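Chapter 2
Sorting the Mixed Bin

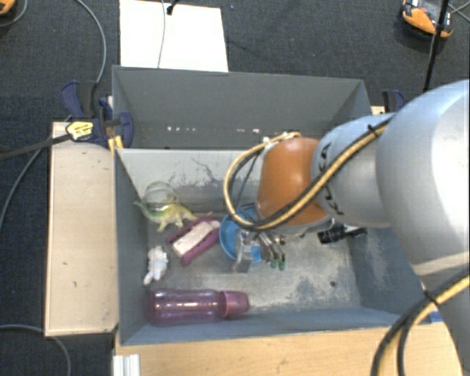 Before You Begin

Every household, classroom and waiting room I have ever set foot in has a bin like the gray one at the head of this chapter. Somebody put a bowl in it once, and then a tray, and then a toy dinosaur with a long neck went in beside them, and after that it was simply the place where things went. There's no shame in it! A mixed bin is a perfectly natural thing to own, and in this chapter we are going to spend a good while learning how to sort one out.

In Chapter 1 you worked with bins that held only one sort of thing, the building blocks or the crayons, and I hope you found that pleasant. The mixed bin asks a little more of you. A bright blue round bowl could go with kitchen things or with craft things, and a purple tray with notched sides might belong to almost anybody. You'll have to decide what each object is for in your own home — and two sensible people can easily decide differently.

My colleague Mirjana Jurić and I kept a list one February at the Druddale playroom, where we emptied 38 mixed bins and wrote down whatever came out of them. Toy animals turned up again and again, usually in the company of dishes, and clear round things had a way of settling into the back corners where they were very easy to miss. You will meet the Druddale list again on page 49, so please keep a pencil handy.

What You Will Learn

How to empty a bin so that small parts stay with the larger thing they belong to.
How to group objects by use first, and by color or size only afterward.
What to do with the object that fits no group (we'll call it the guest).
When a bin ought to stay mixed, as some toy bins should.

Words to Know

Group, guest, home shelf, nesting, open-topped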